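Robot club: mapping run to the kitchenette

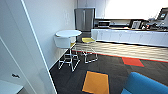

The break room, with the high-top table on the left and the counter at the back.

Adeel Dogar and I spent the evening on the doorway-to-fridge route. We recorded 152 waypoints and threw out eight, all near the stools. Thin chrome legs give the planner very little to hold on to – the white table is easier. The window end washes out, so I lowered the exposure limit to 75 and left the rest alone.

Shahzad Kazmi wants the carpet tiles used as landmarks. I'm in favor of the orange one. The log is in the club folder under Skaller.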